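Ticket: Kitchen sink drains slowly, backs up into second bowl
Product: Mivden under-sink trap kit, 40 mm
Opened by: Sevim Erdem
Handled by: Atside Support
Opened: September 23, 2022
Status: Closed

Reported problem
Left bowl takes 6 minutes to empty when filled to the overflow. Right bowl fills from below while the left one drains. Gurgling at the right strainer. Kit was installed in April as a replacement for a Değirmenci trap. No leaks at any joint.

Environment
Double bowl sink, single outlet to wall. Dishwasher connected to the left branch. Top floor of the building, vent through the roof.

Log

Entry 1, support
Asked customer to run the bathroom basin and the tub. Both drain normally. Main stack ruled out for now. Fault is between the strainers and the wall.

Entry 2, customer
Trap cup removed and emptied into a bucket. Some rice and coffee grounds, not enough to block it. Refitted, no change. Still 6 minutes.

Entry 3, support
Requested a check of the slip joint at the wall. On this kit the horizontal tube can be pushed too far into the wall fitting, where its end sits against the bend and narrows the opening. Maximum insertion is 29 mm.

Entry 4, customer
Tube was in well past the mark. Pulled it back to 29 mm and tightened the nut by hand. Left bowl now empties in under a minute. Right bowl stays dry. Gurgling is gone.

Entry 5, support
Asked for a repeat test with the dishwasher running its drain cycle. Customer reports no backup.

Advice given before closing

1. Mark the tube at 29 mm with a pencil before any future refit.

2. Rinse rice, pasta and vegetables in a colander with small holes and empty the scraps into the trash. 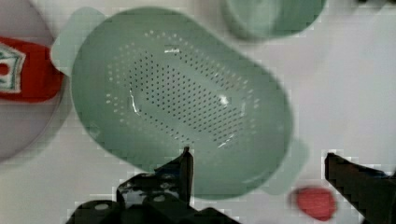 3. Do not use Skerkex granules or other caustic cleaners on this kit. The washers harden and the slip joints start to weep.

4. Check the washer at the wall joint whenever the trap is opened. Replace if flattened.

Resolution
Installation error, tube inserted too deep. No parts sent. Reopen this ticket if the drain time goes up again.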